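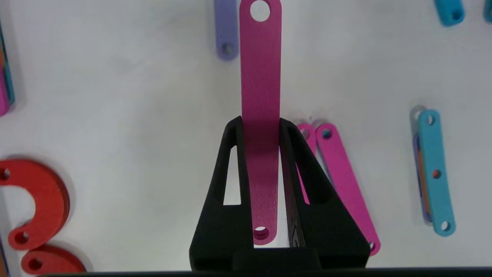
How to sort and join the link bars of a flat linkage set

This page explains the way I prepare the bars before building. I use it with the Kundima set, but it is good for any set with flat bars that have a round hole near each end.

What you need
A smooth table in a light color
The bars and the pins
A ruler
A soft dry brush

Step 1. Put all the parts flat on the table and spread them, so that no bar is on top of another. On a white table the bright colors are easy to find, and you also see through the holes.

Step 2. Make one group for each color. In my set all bars of the same color have the same length, but please check this with the ruler. Measure from the center of one hole to the center of the other hole. The total length is less important, because the ends are rounded.

Step 3. Clean the holes with the brush. A matte bar with a fine texture keeps dust more than a shiny one. If a pin enters with difficulty, do not push it with force. Turn it slowly while you press.

Step 4. Take two long bars and two short bars. Put the first long bar on the table and join one short bar at each end. Close the shape with the second long bar. Both long bars must be on the same side of the short ones.

Step 5. Hold one long bar and move the other from left to right. The two long bars should stay parallel. If they do not, compare the lengths again, very probably one bar is from a different group.

My long bars measure 121 mm between centers and the short ones 74 mm. Noelia Lozano wrote to me in November that her older set has pins a little thicker, and for those she opens the holes with fine sandpaper, a few turns only.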